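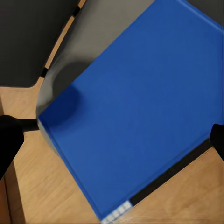
Gripper view in the simulator: blue between the two fingers, oak tones beneath.

Zoteo two-arm cell with the Pikley attic room: a review

I've been meaning to write this up since early August, and I'll say up front that I've grown very fond of the thing. Zoteo sells the cell as a simulated package (two arms, black parallel grippers, cameras to suit) and Pikley is the furnished room you load it into. We paid $518 for the pair on a club licence, and setting it up took me a good deal longer than the 40 minutes promised on the product page -- mostly my own fault, as I skipped the chapter on frames and had to go back to it with a cup of tea.
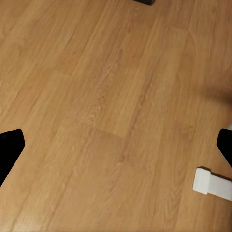

Huker Robotics Club -- Simulation Group

Start with the grippers. I open both fingers all the way, point the gripper at a plain bit of floor and check that the tips come in from either side at much the same height. If one shows more than the other, it's worth looking at the camera mount before you go near the joint offsets. I didn't, the first time, and spent an evening chasing an offset that was perfectly fine!

The floor texture is lovely, by the way, with knots and grain loops you could mistake for real oak, and the plank seams give you something straight to line up against. Shadows are soft and a touch muddy. 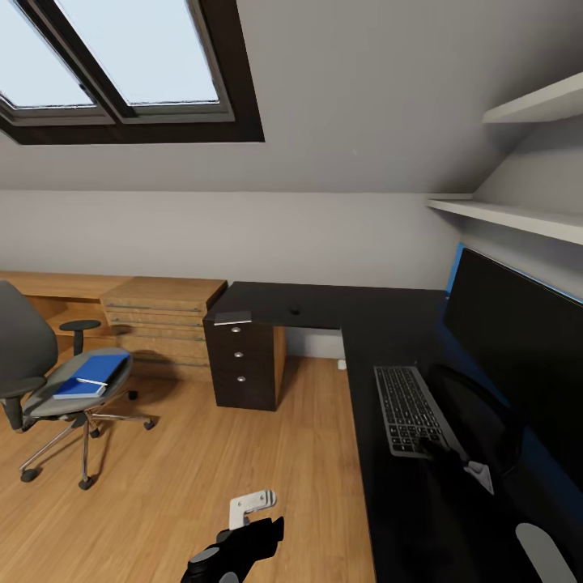 The attic room, with one hand at the keyboard and the second gripper in the foreground.

For the room view I'd set the camera high enough to take in the chair and the long arm of the black desk together. Ours runs at 37 frames a second with everything loaded, and 60 if I turn the shadows off.

Upkeep is light. Save your calibration file before each update, as the last one put our finger limits back to the defaults, and keep a copy somewhere outside the Zoteo folder. My one real grumble is the manual, whose index seems to belong to some other product. Four stars from me, and I'd happily buy it again.

Reviewed 28th August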